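Robot firm says 800 remote lessons will teach arm to tidy bedrooms

Print this article | E-mail this to a friend

A company that wants robots to clear up after hotel guests and care home residents says it has found a cheaper way to train them: let people do the job by remote control, over and over, in a bedroom that exists only on a computer.

Druninia, which has its office in Adusgate, began the work in October. It says 12 paid operators have so far recorded 800 runs between them, each one steering a simulated arm through a small tidying job on or near a bed. The recordings are then used to train a program, called Flino, which is meant to do the same jobs without anyone at the controls.

That is the claim, at least. The firm has yet to show Flino doing any of it in a real room with a real bed, and it would not say when it expects to.

Lanying Gu, who runs the training side at Druninia, said the simulated rooms were a sensible place to start. "If an operator drops something in there, we press reset and go again. In a real flat you would be on your knees looking under the furniture," she said.

Operators work with a hand-held controller that passes their movements on to the arm. Gu said most people could manage a simple pick-up by the end of their first morning, though things with loops or trailing parts took a good deal longer to get right.
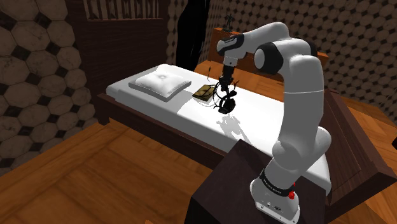

The trouble with lessons of this kind is what they leave out. A computer model of a cable bends the way its makers decided it should. A real one has been wound round a charger for a year and has its own ideas, and a real mattress sinks by different amounts depending on where you press it. A program that has seen only the tidy version can come badly unstuck when it meets the other.

Gu accepts that there is a gap. She says the firm changes the lighting, the furniture and the weight of the objects from one run to the next, so that Flino does not simply learn one room by heart. Asked how well this had worked, she gave a figure of 43 per cent for jobs finished without help. That was in simulation, in rooms put together by the same people who made the training rooms. Druninia has not published the test or said which jobs were counted.

Forty-three per cent may be a fair result for an early trial. It is harder to square with the sales leaflet, which promises "a helper that learns any household task from a person in minutes". When this was put to Gu, she said the leaflet had been written before the trial and would be looked at again.

There is also the matter of who does the teaching. The operators are paid by the accepted run, and a run is thrown out if the arm knocks the bed or lets go of an object too early. Druninia would not say how many were thrown out, or what an operator earns in a typical hour. Someone who loses a run near the end has, in effect, worked that stretch for nothing, and anybody paid that way has good reason to stick to easy objects. If they do, the program will mostly learn easy objects.

Gu said the tasks were handed out by the system and operators could not choose. She later added that they were allowed to skip.

Olmedo, a hotel group that has agreed to take 2 arms on trial, was more careful than its supplier. A spokesman said the machines would be kept in a training room away from guests, with a member of staff beside them, and that no decision had been made about buying any. He said the group had been shown a recording of the simulator but had not tried the controller itself.

Druninia says it plans to record more runs over the winter and add bathrooms to its set of rooms.

Related items
Adusgate library drops talking help desk after complaints
Warehouse pickers asked to wear sensor gloves
What does a care home want from a machine?

Comments (4)

tillerman: 43 per cent in their own test. My lad manages that with his bedroom and I don't get a leaflet.

Jo_R: I did a few weeks of this sort of work for another firm. The lag on the controller is what gets you, you've let go before you know it. Skipping is allowed, yes, but they do notice.

pennyfold: Is it per run or per hour? The article says both were asked about but I can't find a rate anywhere.

tillerman: @pennyfold per accepted run, sixth paragraph from the end or so. No rate given.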